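Subject: Re: [smallshop-automation] one arm or two for this year's budget?
Date: Jan 30, 2023

Hi all,

Sorry for the slow reply, I've been buried in quotes and wanted to have something useful to say before I jumped in. Quoting the original so it makes sense to people who just joined:

> We're a small packing shop and the owner has finally agreed to put
> money aside for a robot. I have to hand in a number by March. My
> problem is that our stuff is all odd shapes (figurines, novelty
> candles, bath toys) and every sales rep says "sure, it can grip that"
> without looking at a single part. How did the rest of you plan for
> this? Did you buy the arm first and sort the gripper out later? And
> how much did you set aside for fingers, if anything?

Oh boy, I've been in that exact chair! We make up gift assortments over at Rillar, so it's the same sort of thing: lumpy little objects, no two the same, and a boss who wants one line on one spreadsheet.

The short version is that we did the arm first and the fingers later, and I wouldn't do it in that order again. We spent most of last spring arguing over reach and payload, when our parts weigh next to nothing and a smaller arm would have covered all of it. Meanwhile the fingers were down as "included." Well, they were included, in the sense that a plain pair of flat ones came in the box. Lovely on cartons. Much less lovely on anything with a trunk or a tail.

So this time around, for the second cell, we're doing the grasp work in simulation before we sign for anything. We picked an elephant as the test part because it's the worst shape in our catalog (big round body, fiddly front end) and I figured if the budget survives the elephant it survives the rest.
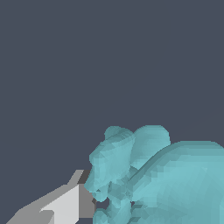
Does simulation software need its own line in the budget?

Put it on its own line, even if the license is free, and count the hours of whoever has to learn it, which for us cost more than the software did.

Those hours are where I got caught out. I had it down as something I'd do over lunch. Ha. Getting a decent mesh of the part took me a good while on its own, and then you have to settle on friction values, and then somebody asks what happens if the part is lying on its side and off you go again. I'd plan on roughly 120 hours the first time. The second part goes a lot quicker, and by the third you're reusing nearly everything.

A word on the mesh while I'm at it. Keep it coarse to begin with! I wasted days on a beautiful smooth model that made everything crawl, and the chunky version is plenty good for deciding what to buy. You're trying to find out whether the gripper opens wide enough and whether the fingers fit into the places you want to grab. Save the pretty one for the owner's slide deck.

For the numbers, I got two outside quotes, one from Pero and one from Rathjen. Pero wanted to sell us the whole cell as a package, with the guarding and a table and all the rest. Rathjen quoted piece by piece, which was a pain to add up but much easier to argue about. I ended up retyping Pero's package into Rathjen's layout line by line, and that's how I noticed one of them had left out installation altogether. Do that with yours. It's dull and it took me an evening and I'm so glad I did it.

Anyway, here's the order I'd go in if I had your March deadline:

1. Pick your ugliest part. Measure it in every direction it could be lying, and write down the widest and the narrowest. Those two numbers knock out half the grippers on your list before you've called a single rep.

2. Get one arm and one stock gripper into a simulator and just try picks. Lift the part clear and look at where the fingers end up on it. We try each pose 100 times, with the part shifted a little between goes, and I only believe a result once I've seen the whole batch. 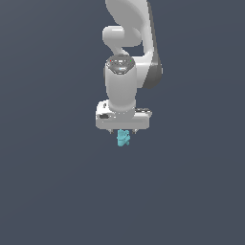

3. Price the fingers as something you'll buy more than once. I put down $2,000 for custom fingers and I treat it as a yearly cost. They wear, they get bumped, somebody adds a new product with a stupid hat on it. The owner didn't love that line but he signed it.

4. Write down what you want from the rep, in plain words, and send it along with a sample part. "Picks this up from any side and puts it in this tray" beats a page of specs. If they won't quote against it, well, that tells you something too.

5. Leave money for the feeding side. I mean whatever gets the parts in front of the arm — trays, a belt, a person with a bin. It's boring and it's where our first cell went over. Our internal name for the new cell is Briratico (don't ask, it was late) and the feeding is its biggest single line after the arm.

On one arm versus two, I'd say one for now. Two looks great on paper, but you pay for fingers and setup all over again, and you won't know what your cycle time is until the first one has been running for a bit. Ask the owner for floor space for a second and leave it at that.

One more thing on finger opening, as it's the spec I'd fight over. You want slack on both sides of the part, and more than you'd think, for the days when it isn't sitting dead center. I paid for extra stroke on this one and haven't regretted it.

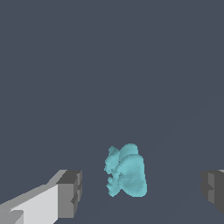 Test part between the open fingers, simulated.

I can send you my spreadsheet off list if you like. It has the two quotes side by side with the prices taken out, and a tab for fingers that you can fill in yourself. Fair warning, the colors are awful and there's a hidden column I keep meaning to delete.

And if anybody here has run soft fingers on candles, please speak up! I've been told they leave marks on wax when the shop gets warm, and I'd love to hear it from someone who isn't selling the other kind.

Cheers from the packing end of Rillar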